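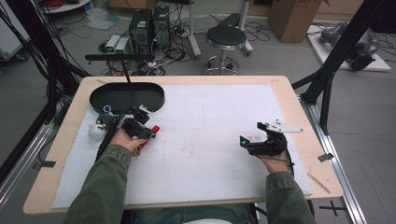 Graltlow

Graltlow is a command-line tool for backing up, restoring and rolling back firmware on Bangera handheld terminals. It runs on Linux and on Windows. It talks to the terminal over USB in loader mode and does not need a network connection once the images have been downloaded.

Current version: 2.11
Status: maintained, bug fixes only
License: MIT for the code. The manifest has its own terms, see Manifest license below.

What it covers

Graltlow reads and writes the system, recovery and settings partitions. It does not touch the radio partition. Radio firmware is matched to the board at the factory, and writing the wrong one leaves the terminal unable to join a mobile network until it has been serviced.

Supported models:

Bangera T7, all board revisions
Bangera T7 Scan
Bangera T11, board revision B and later
Bangera T11 Dock, system partition only

The T11 revision A uses a different loader. Graltlow detects it and exits with code 4 before anything is written. The revision letter is printed under the battery, after the serial number.

Requirements

Python 3.9 or later
libusb on Linux, or the Wasitz USB driver on Windows
A data cable (charge-only cables will not enumerate)
2770 MB of free disk space for a full backup of a T11, less for a T7
Battery at half charge or more

The battery check is made by the loader itself and cannot be turned off. Docked terminals report their charge correctly only after they have been out of the dock for a minute.

Installing on Linux

Unpack the release archive and run install.sh from the unpacked folder. The script copies one udev rule to /etc/udev/rules.d and reloads the rules. Log out and back in afterward. If you would sooner not run the script, copy the rule by hand and add your user to the plugdev group.

Installing on Windows

Run setup.exe as an administrator. If an older Wasitz driver is present, remove it first from Device Manager with the "delete the driver software" box checked. Two versions of the driver side by side is the most common cause of error 7.

Quick start

Put the terminal in loader mode: power off, hold Volume Down and the left scan key, connect the cable, release both when the screen turns gray.

graltlow list
Shows connected terminals with model, board revision and installed build.

graltlow backup --out mybackup
Saves system, recovery and settings to the folder mybackup. Existing folders are never overwritten.

graltlow images
Lists the builds in the manifest that match the connected terminal.

graltlow rollback --build BUILD
Downloads the build if it is not in the cache, checks it, and writes it.

graltlow restore --from mybackup
Writes a backup back to the terminal it came from.

Restoring to a different terminal of the same model works with --allow-other, but the settings partition is skipped. Device keys are stored there, and a copied key will get both terminals locked out of most management servers.

Rollback rules

Each build carries a floor value. The loader refuses any build whose floor is lower than the one stored in the terminal. Vendor updates raise the stored floor from time to time, and it cannot be lowered again in software. Graltlow reads the value first and hides builds that would be refused. Use --show-blocked to list them anyway.

Rolling back across a major version erases the settings partition. Graltlow asks for confirmation in that case. The --yes option does not answer this question; add --erase-settings as well. Scripts written for version 2.7 or earlier relied on --yes alone and will stop at the prompt.

Do not unplug the cable while the progress line reads "commit". At any earlier stage the terminal can be disconnected and will boot the build it had before. During commit the loader swaps the partition table, and a terminal that loses power at that point has to be recovered with graltlow rescue, described below.

The manifest

Builds are looked up in manifest.json, a separate file with its own version number. It holds 289 entries, one per build and model. No firmware is included. Each entry has these fields:

model - model code as reported by the loader
build - build string, case sensitive
floor - integer
size - size of the compressed image in bytes
sha256 - checksum of the compressed image
source - where the image was obtained: vendor, reseller or dump
major - true if installing from the previous major version erases settings
notes - free text, often empty

How entries were collected

Most entries come from the vendor's own download pages. Where a build had been withdrawn, the checksum was taken from a reseller mirror and compared with at least one terminal that had the build installed. Entries with source set to dump were read directly from a terminal and have no second confirmation. There are 11 of these, all for the T7 Scan. They are excluded from graltlow images unless --include-dumps is given.

Known gaps in the manifest

Builds made for single customers are missing. They share build strings with the public releases but have different checksums, so a terminal running one will show as "unknown build" in graltlow list. Backup and restore still work on these. Rollback works too, but there is no way back to the customer build except from your own backup.

The floor field was filled in by hand for the oldest T7 builds, whose headers lack it. A value that is too high hides a usable build. A value that is too low makes the loader refuse the image, with no other effect.

Beta builds are not tracked.

Manifest license

CC BY 4.0. The firmware images it points to belong to their publisher and are covered by the terms that came with the terminal.

Fleet use with Costgate

Graltlow can write a report that the Costgate asset tracker accepts as an import:

graltlow list --format costgate > fleet.csv

The columns are serial, model, revision, build, floor and battery. Costgate rejects rows with an empty build, so terminals with an unknown build are written with the value UNKNOWN. Import under Assets, Bulk update, with the match column set to serial. Importing under New assets creates duplicates.

Several terminals can be connected at once through a powered hub. Writes are done one after another. Parallel writes were tried in 2.8 and removed in 2.9 because the Wasitz driver drops packets when two loaders are active.

Error codes

1 - no terminal found. Check the cable and the gray screen.
2 - battery too low.
3 - checksum mismatch. The cached file is deleted; run the command again.
4 - unsupported board revision.
5 - floor too low for this build.
6 - not enough disk space.
7 - driver conflict (Windows) or missing permission (Linux).
8 - write interrupted before commit. Safe to retry.
9 - write interrupted during commit. Use rescue.

Rescue

graltlow rescue --model T11 --build BUILD

A terminal in this state shows a blank screen and does not charge, but the first-stage loader still answers on USB. Hold both scan keys while connecting the cable and keep them held until the tool prints "stage one ok". The model has to be given by hand since the loader cannot report it. Giving the wrong model is caught by the size check on a T7, though the T11 and T11 Dock have the same size and are not told apart.

Rescue always erases settings.

Known problems

On some USB 3 ports the terminal disappears after the first block. A USB 2 port or a hub in between fixes it.

The progress line is garbled in consoles narrower than the file name. Use --quiet.

graltlow backup reports the T7 Scan as "T7" in the folder name. The metadata inside is correct and restore uses only the metadata.

The cache is never pruned. graltlow cache --clear empties it.

Reporting bugs

Include the output of graltlow list --verbose and the last log file from the logs folder. Serial numbers are masked in the log but not in the list output, so remove them by hand before posting. Reports about the T11 revision A will be closed.

For a missing build, attach the vendor's release note and the sha256 of the compressed image. Do not attach the image.

Changes in 2.11

Rescue now works on the T7 Scan.
Code 6 is returned before the download starts - earlier versions checked afterward.
The Costgate export writes the battery value as a whole number.
Removed the old --force option, which had done nothing since 2.7.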